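Sorting day at Gondley

The returns room at Gondley is louder than you'd expect, mostly because of the radio. I spent a morning there with the floor lead, who has worked in textile recovery since the building was a carpet warehouse, and who was keen to show me everything at once.

Gondley handles 3,000 items on a busy day, everything from unsold knits to school bags. Until October, every piece was picked up by a person. Now the first pick on two of the benches belongs to a robot arm running software called Gridik.

"I love watching it work out a sleeve," she told me. "Shirts are easy enough. Give it something floppy and black and it really has to think - well, you know what I mean!"

Dark fabric is still the hard stuff. Folds vanish into each other, and the gripper can end up holding two layers of something when it wanted one. The crew keep a tally of those on the whiteboard, and the day I visited it stood at 184 for the month, down from 283.

So what do people do now? Grading, mainly. "My shoulders used to be finished by Thursday arvo," one of the sorters said. "I'd grab and fling, grab and fling. These days I get to look at the thing in my hands. Is that seam worth mending? Who'd wear this colour?" He has started a mending rack of his own, and it's already full.

Not everyone was sold at first. A colleague on the next bench missed setting her own pace, and asked for a pause button within reach. She got it, and she uses it - "for tea," she said, laughing.

I stayed to watch a few more picks before lunch, with the dark pile still going. 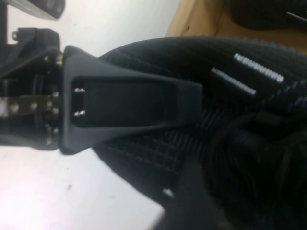

What comes next

A third bench is planned, and the sorters will choose where it goes.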